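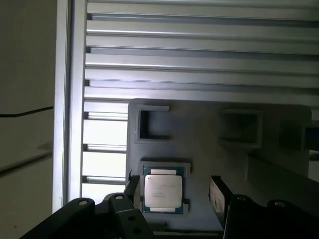
The closing of the Gimau transmission plant in Pekport has been discussed mostly in terms of jobs, and rightly so. Less attention has been given to its records. When the line stopped in September, the plant held over 100 file drawers of tooling drawings, gauge sheets and repair notes, many of them never copied.

I spent two days going through part of this material with Abílio Pacheco, who ran the gear-cutting department until his retirement. Most drawings carry the part number, the revision and the initials of the toolmaker. The notes in the margins are the better reading. One fixture for the rear housing was revised five times in a single model year, and each change is explained in pencil — a worn locating pin, a casting that arrived slightly thick, a clamp that interfered with the operator's wrist.
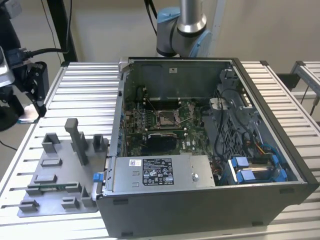

Desktop computer, opened, with a Dell motherboard.

The successor company, Samarakoon, has agreed to keep the drawings for parts still in service. These amount to 1,330 sheets. The remainder has been offered to the county museum, which has space for the bound ledgers but has not yet decided on the loose drawings. 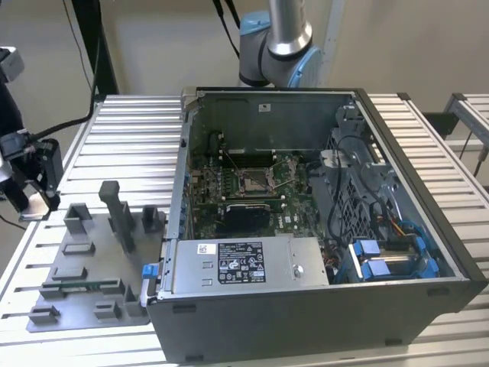
My own view is that the repair notes should stay with the drawings they refer to. Separated, they lose much of their use to anyone restoring an older Trarkska truck, for which replacement gears must now be cut individually. A drawing gives the intended dimension, while the note often records what the shop had to do to reach it.

The museum board is expected to take up the matter at its next meeting. Former employees who hold drawings or ledgers at home are asked to write to the museum office before then, giving the part numbers where these can be read.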